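Prevano mill open day, quick notes before I forget it all

Got there just after 9 and the car park was already chockers. Parked on the verge, walked back in. Free entry, gold coin for the sausage sizzle. Take cash, the eftpos was down.

Started in the scouring shed. Loud, smells like wet dog and lanolin. Dinesh Gounder ran our tour and he's been on the combs since he left school - knows every belt in the place. The old Hwang carding machine only gets switched on for open days now. Worth the drive on its own if you like that sort of thing, which I do.

Spinning floor next. Didn't catch half of it over the noise. Each batch of the 8 ply gets a lot number and they're strict about it, ours was 673, stamped on the cone. Dye room was shut, bit of a shame as I wanted to see the oranges being done.

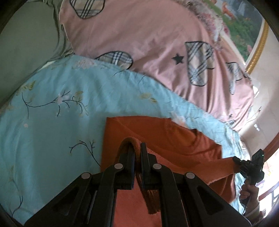

Orange knit on the floral sheet, pink blanket behind.

Mill shop is out the back past the loading dock. Seconds bin is where you want to be. Picked up 2 jumpers and a bag of odd balls, no tags on most of it so ask at the counter what's what. Gwendolyn Fitzsimmons was doing a darning table near the door and fixed a cuff for me while I ate my snag. Lovely woman, very fast hands.

Didnt get to the 2 o'clock talk on washing wool, room only holds 100 and the queue was out past the toilets. Grabbed the handout instead. Cold water, no wringing, dry flat.

Next one's in December, same place. Wear closed shoes, they wont let you on the floor in thongs.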